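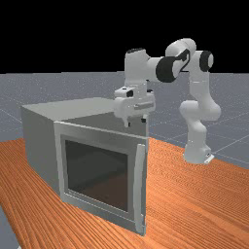 Chapter 6
Wood Indoors: Why Tabletops Move

I bought my first real table in June, and by January it had a crack in it wide enough to slide a coin into. I blamed the store, I blamed the movers, and for a while I blamed my brother-in-law, who had sat on it. It took me an embarrassingly long time to look at the little metal brackets underneath, screwed down so tight that the top couldn't budge. The top had wanted to shrink, the brackets wouldn't let it, and the wood gave way. I still have that table, by the way, and I've kept the crack.

If you came here straight from Chapter 5, you already know that wood is a bundle of long, thin tubes, and that those tubes take on water from damp air and give it back when the air is dry. In this chapter we're going to put that fact to work indoors, where furnaces, kettles, showers and sunny windows keep changing the air all year long.

What you'll be able to do

By the end of the chapter you should be able to tell which way a board will swell, work out how much room to leave for it, and choose a way of fastening a top that lets it move. You'll also be able to walk into a furniture store and crawl under things with confidence (bring a flashlight!).

Words to know
Grain direction, flat-sawn, quarter-sawn, moisture content, cupping, slotted bracket

6.1 Across, Not Along

Start with the rule I'd like you to remember even if you forget everything else – a board changes width a lot and length hardly at all. A top 1000 millimeters long will stay very close to that length through the year. Its width is another story, and the way the board was cut from the log matters a great deal. In many species a flat-sawn board moves across its width by something like 2 times as much as a quarter-sawn one.

So before you measure anything, find the grain. Run your eye down the lines and ask which way they travel. On a plain, straight board this takes a second. On a lively one, with waves and swirls, step back and look for the overall direction, then check the end of the board if you can get at it.

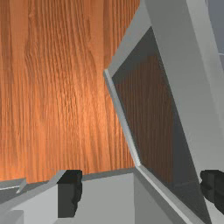
Figure 6.1 Wavy grain with darker streaks. Follow the long lines and ignore the swirls.

My friend Nisreen Sayegh builds desks for a small shop called Ustby, and she marks the grain direction in pencil on the underside of every panel before she cuts it. I've copied her ever since. You'd think the lines would be easy to see later on, but with a coat of paint or a dark stain they can be very hard to pick out.

Try it yourself

Pick a solid wood top at home, one you can get underneath. Sketch it from below, draw an arrow for the grain, and circle each place where it's fastened to its base. Put a question mark next to any screw that would stop the top from getting wider. Keep the sketch handy, as we'll come back to those question marks in Section 6.2.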